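Diseo takes over Plesov design school's evening courses

02/11/2025

Diseo, the training company, is to take over the evening design courses run by the Plesov school, both sides have confirmed. The agreement covers 12 courses in technical drawing, packaging and 3D modelling, and comes into force in February.

Students already enrolled will keep their places and pay the same fees until the end of their course. The 36 part-time tutors have been offered new contracts on their present hours.

Gerd Ackermann, who has led the evening programme for 12 years, will stay on as head of teaching. He said the school had been turning people away from the modelling classes for several terms and did not have the rooms to add more.

"We had a waiting list of roughly 300 at the start of the autumn," he said. "Most of them wanted the beginners' class, and we could only run it twice a week."

Diseo plans to move the modelling classes to its building on Nepia Street, where there are two computer rooms and a small print workshop. Drawing and packaging will carry on at the present site. The library will stay open to evening students, but it will close an hour earlier.

Fletcher Quinlan, operations manager at Diseo, said the timetable would be sent to students before the end of term. Anyone who cannot get to the new building may ask for a refund of the remaining fees.

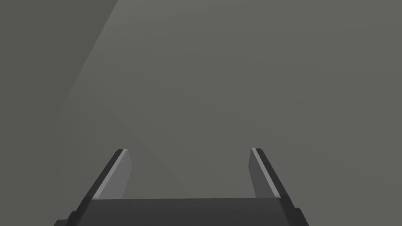
A computer-rendered view of a gripper against a grey background.

Applications for the spring courses can be made online or at the school office. The daytime diploma, which is run jointly with Dovorer College, is not part of the agreement.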